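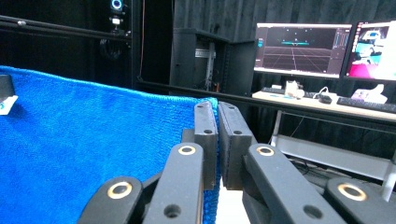 So I've been stuck in 1 Kings 19 for going on a month now, and I don't think I'm getting out any time soon. I was supposed to be in 2 Kings by this point (I printed out one of those reading plans with the little boxes, and the boxes and I are no longer on speaking terms). But I keep going back to Elijah under that bush.

If it's been a while, the chapter before is the big showy one. Fire on Mount Carmel, the water poured over the altar, everybody face down on the ground. That was the one we got in Sunday school, with the flannel pieces, and I loved the flame because it was orange felt and you could stick it on anybody's head. I don't remember anyone teaching us the next chapter. Maybe they did and I was out sick.

Anyway, Jezebel sends Elijah a message saying she's going to have him killed, and he runs. He leaves his servant in Beersheba and walks a day into the wilderness by himself and sits down under a broom tree and asks to die. "It is enough." Then he falls asleep. And an angel comes and touches him and says get up and eat, and there's a cake baked on hot stones and a jar of water by his head. He eats, he drinks, and he goes right back to sleep!

I love that so much. I must have read it a dozen times as an adult and slid straight past it on the way to the still small voice, which everybody likes to quote. The angel doesn't say a word about it, either. Just lets him sleep, comes back a second time, and says get up and eat, or the journey will be too much for you.

I brought this up at our Bible study, which meets at Joelle Rawashdeh's house and was supposed to be doing Philippians, and it pretty much ate the whole evening. Joelle thought I was going too easy on him. Her point was that he'd just seen fire come down from heaven and then one threat sends him packing, and isn't there something in there about faith? Fair enough, and she's not wrong that God asks him twice what he's doing there. "What are you doing here, Elijah?" You can read that one with an edge in it if you want to. I've tried it out loud in the kitchen a few different ways – cross, tired, really curious – and it works with all of them. I lean toward curious but I wouldn't bet the house on it.

Miloslav Vrabec said he hears it the way his grandmother used to ask why he was sitting on the back steps. She knew perfectly well why. She wanted him to say it.

And then Elijah gives the exact same answer both times. Word for word in my translation. I've been very zealous, they've torn down your altars, I alone am left, and they want to kill me too. He says it before the wind and the earthquake and the fire, and he says it again after the quiet. You'd think he'd have come up with something new! If I were writing the story he'd step out of that cave a changed man, probably glowing a little. But no, same speech. I find that weirdly comforting, as somebody who has been praying more or less the same grumpy paragraph since August.

(I won't get into the paragraph. It's a work thing and a family thing wound up together, and it's boring to everyone except me and God, and I have my doubts about one of us.)

The other part I'd never noticed is how practical the answer is. God doesn't argue with him about being the only one left until pretty far down, verse 18, where it comes out that there are seven thousand others in Israel who never bowed to Baal. Before that it's all errands. Go back the way you came, anoint this king, anoint that king, go find Elisha. He gets 3 jobs to do and one of them is basically "go get some help." Miyuki Minami pointed out that he only does the Elisha one right away, and we all flipped ahead to check and then got lost in 2 Kings, so I suppose I did make it there after all.

I looked into the "still small voice" business too, as far as a person can with no Hebrew and a library card. That's the King James wording. The one I grew up with says "a gentle whisper," and the NRSV has "a sound of sheer silence," which I can't make up my mind about. How do you hear a sheer silence? And then some mornings, before the dishwasher and the neighbor's truck, I think I sort of know. Zofia Szewczyk leads our singing and she says a rest is written into the music the same as any note, and you can tell when people are only waiting for it to be over. I've been guilty of that, mostly in Lent.

Speaking of Lent, it's coming up, and I've been trying to decide what to do this year. Last year I gave up sugar and became unbearable by the second week. This time I'm thinking of something smaller. I'd like to go to bed on time and eat an actual breakfast sitting down, and say a prayer before it that isn't rushed. I felt silly even typing that. It sounds like advice from a doctor's office. But the angel had Elijah eat twice before anybody asked him anything, and then he walked forty days on the strength of it, so I'm going to try it and see.

If you have a commentary on Kings you like, please leave the title in the comments. Nothing too heavy, I read in bed and the last one landed on my nose. And we really are doing Philippians next time, Joelle has asked me to say so publicly. Chapter 2, bring your own mug.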